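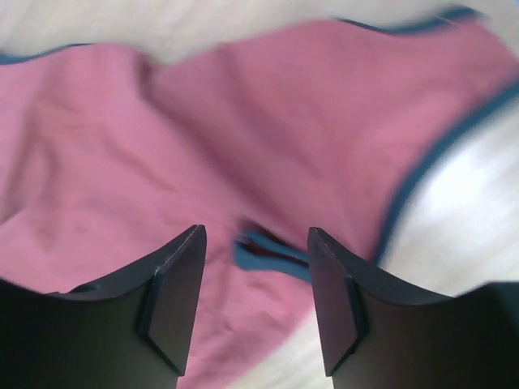
How long does it take to learn to mend your own clothes? An afternoon for a seam, says Shirley Leclerc, and a winter for a darn you'd wear in public.

Leclerc has taught hand sewing in Bisholm for 56 years and she's 82 now, still threading her own needles! "I started with my brother's hockey socks," she says. "Awful things. Grey wool, and I only had green."

Her Thursday-style crowd has long outgrown the kitchen – the March session filled the old Perron store, and Wayne Perron had to bring chairs up from the cellar. What should a beginner buy? "Good thread. Spend your money there." And the colour? She laughs. "Match it if you like. I've gone back to green."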